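**Unit 5: Budgeting for a Tabletop Work Cell**
Course notes, Friday, June 1, 2018
Prepared by Meinir Probert, Kneath

Read these notes before the costing session. Bring your draft budget with you.

### Purchase price and total cost

The quoted price of an arm seldom covers the gripper, mounting hardware, cabling, training or freight. Each must appear on its own line. A single figure marked "robot" will be returned for revision.

### Sorting the budget

- **Capital:** arm, controller, gripper, table, monitor
- **Operating:** service visits, spare fingers, licence renewals
- **Consumables:** containers and handling items - small sums, but often left out

Any single item over $2,000 requires two written quotes. Allow 13 weeks for delivery, and place orders by October if the cell is needed for winter term.

### Planning for the task

List the objects to be handled before choosing a gripper. Finger opening and payload should follow from that list.
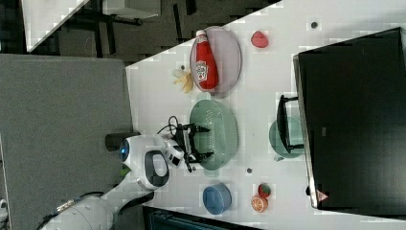
*Figure 1. Two-finger gripper open over a green colander, with toy foods and dishware on the table.*

Using Figure 1, draft the consumables lines for a comparable cell. Submit them to Musyoka Swai.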